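Shop Basics, Handout 3: Caps, Rims and Little Holes
Notes by Jaqueline Arellano, room 629

Hi again! Last time we got through wall thickness (thanks to Arsen Kravchuk for the sketches on the board, I've copied them into the Stasiv folder), so now we move on to the ends of round parts. I love this topic more than I probably should. Please read these notes before you open the drawing file, and bring calipers if you own a pair. 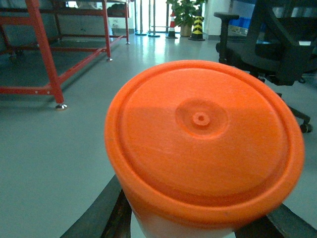
Round parts live or die by their end faces, and I'd like you to get into the habit of looking there first. A flat disc with no edge to it flexes when you push on the middle, so designers like to add a rim and drop the face down a little inside it. The orange cylinder has that kind of end: thick rounded rim, slightly recessed disc, and then a shallow round dip with a small raised ring in it and a tiny dark hole in the center. Look at the fine concentric lines too! You can get lines like that from printing or from a mold, so don't name the process from the face alone.

For your own part, draw the end face at 2:1 and then a section straight through the center. Mark the rim height and the depth of the recess (I take off points when those two get mixed up, sorry). Murray Melnyk has the spare templates. Drawings go in the Dadthorpe tray by February 22, 2024.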